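Section 4: Setting up your medicine reminders

Right, you've got Nurnance on your phone and you've made your account (if you haven't, pop back to Section 3, I'll wait). Now for the bit I like best, which is telling it what you take and when. I did mine at the kitchen table one evening in March with a cup of tea and all my boxes lined up, and I'd say do the same, because getting up and down to the bathroom cabinet gets old very quickly!

Before you start

Have these to hand:
Your medicines, in the boxes they came in
Any repeat slip or letter from the surgery
Your phone, charged to at least 30 per cent

Caution: Nurnance reminds you, and that's all it does. It can't tell you what dose to take or whether two medicines are safe together. Go by what your doctor or pharmacist told you, and if the app and the label disagree, believe the label and ring the pharmacy.

4.1 Adding your first medicine

1. Open the app and tap Cupboard at the bottom of the screen.
2. Tap the big plus sign.
3. Type the first few letters of the name. A list drops down as you go. Pick yours if it's there.
4. If it isn't on the list, tap Add my own and copy the name across letter by letter. I always read mine back out loud afterwards.
5. Choose the form: tablet, capsule, liquid, drops, cream or other.
6. Tap Save.

Note: the name search only works in English at the moment. Wajid Mirani, who looks after the word lists, is working on more languages, but for now if your box came from abroad you'll want to hunt for the English name. Plenty of boxes carry both. An amoxicillin one with Chinese and English side by side is easy enough, as the name turns up in the English part under [Indications]. 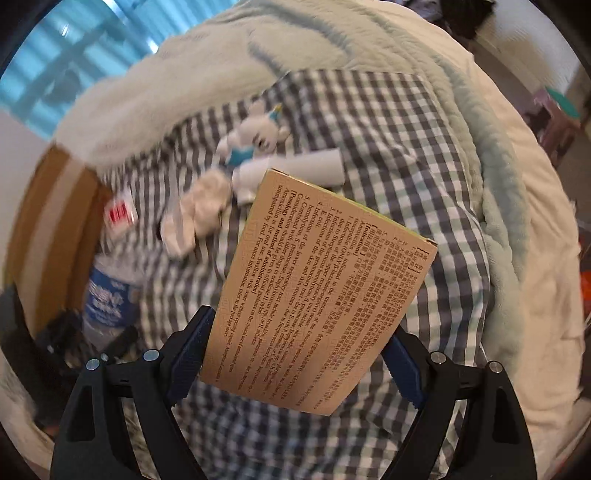 4.2 Setting the times

1. Tap the medicine you've just saved, then tap Times.
2. Tap Add a time and spin the little wheels until they match. You can have up to 11 times a day for each medicine, which I sincerely hope you'll never need.
3. If it has to go with food, switch on With a meal. The reminder will then say so in the first line.
4. For a short course, switch on Ends and put in the last day. Leave it off for anything you take all the time.
5. Tap Done.

Note: reminders follow the clock on your phone. Embla Fjeld flew out to visit family and her breakfast reminder moved with her to local time, so if you're travelling, ask your pharmacist how to space things and then change the times yourself.

4.3 Choosing a sound

There are 38 sounds to pick from (I know, I know, we got carried away). Go to Settings, then Sounds, and tap each one to hear it. Mine is called Tangen and it's a sort of soft double chime. Whatever you go for, please don't use the same one as your text messages, or you'll start ignoring it within the week. I did.

Caution: if your phone is on silent you'll only get a message on the screen. Switch on Ring anyway if you want to hear it regardless.

4.4 Adding a helper

A helper gets a message if you haven't tapped Taken after 30 minutes. You can have 2 of them.

1. Go to Settings, then Helpers.
2. Tap Invite and choose someone from your contacts.
3. Wait for them to accept. Their name goes from grey to green when they have.

Your helper sees the names of your medicines as well as the times, so do have a chat with them first. If you'd like to keep one private, open it in the Cupboard and switch off Share.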